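Cuaderno de taller — revisión de velas y paracaídas de emergencia
Viernes, 13 de noviembre de 2020

Sigo con la Drunlow talla M que quedó pendiente. El dueño la vuela en térmica y dice que desde el verano le cuesta salir de las orejas y que la nota perezosa al inflar. Certificada EN B, sin reparaciones anotadas en el libro.

Porosidad primero. Extradós, centro, a un palmo del borde de ataque: 200 segundos. Los puntos hacia los estabilos salen mejor, pero no tengo claro si es el tejido o que la ventosa no asentaba bien en el tercero. Repetir mañana con la junta nueva. El intradós no me preocupa.

Líneas. Medidas con el láser y cinco kilos de tensión. Las A centrales están casi en cota. Las C y sobre todo las frenadas altas se han encogido, lo normal en una vela que ha cogido humedad y se ha guardado plegada. Con eso el calado queda picado hacia atrás y explica bastante de lo que cuenta el piloto. Una línea A baja sacrificada para rotura: 872 newtons. Para el diámetro que lleva lo doy por justo, así que pido el juego de bajas completo a Hendricks y no cambio solo la rota.

Antes de tocar lazos, estirar todo el cono y volver a medir. La última vez corregí sobre la medida en frío y luego hubo que deshacer la mitad de los nudos.
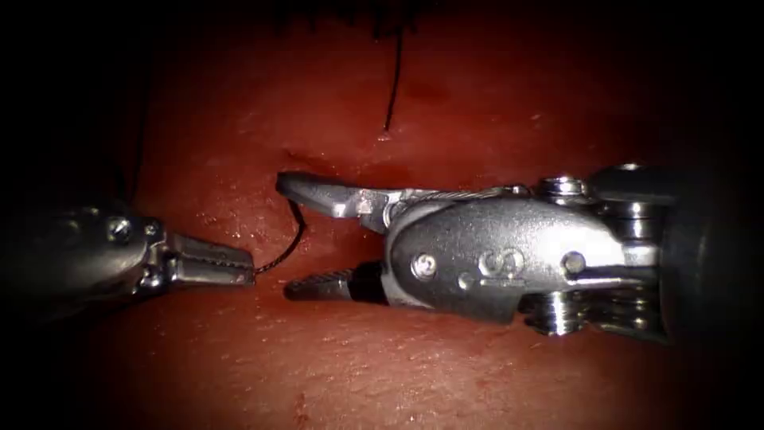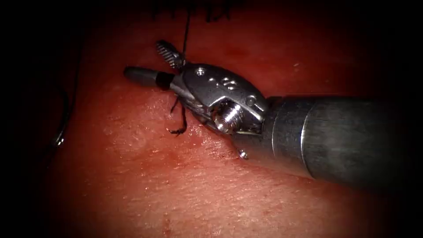
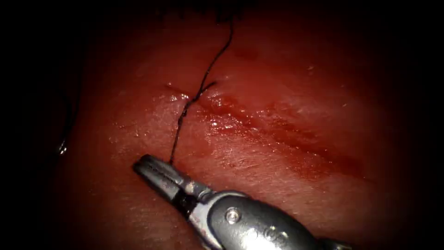

Nomvula Mnguni: yo no estiraría las frenadas con la misma carga que las C. En la Dulla del mes pasado lo hicimos así y el borde de fuga quedó flojo, con el mando largo y sin presión hasta media carrera. Mejor cargar solo la principal, medir, y decidir después si se toca la cascada alta. Y lo de la porosidad, anotad la temperatura del local, que en las fichas anteriores falta y luego no hay manera de comparar.

De acuerdo con las frenadas. La temperatura la apunto desde hoy en la esquina de la ficha.

Emergencia Panness, cuadrado. Llevaba plegado más de lo que recomienda el manual y las gomas estaban pegadas. Aireado desde ayer por la tarde. Costuras bien, líneas bien, un roce en el contenedor interior que no afecta a la extracción. Gomas nuevas en todos los puntos. Queda por plegar y por hacer la prueba de extracción con el piloto colgado en su silla, porque el asa le queda muy atrás y quiero ver si llega con guantes.

La caducidad que pone la etiqueta es 2023, así que de momento solo plegado, pero se lo digo al recogerlo para que lo vaya pensando.

Pendiente:
Junta de la ventosa del porosímetro.
Pedido a Hendricks: bajas A y B, maillones triangulares, hilo.
Segunda medición de la Drunlow con cono estirado.
Llamar al dueño con el presupuesto antes de coser nada.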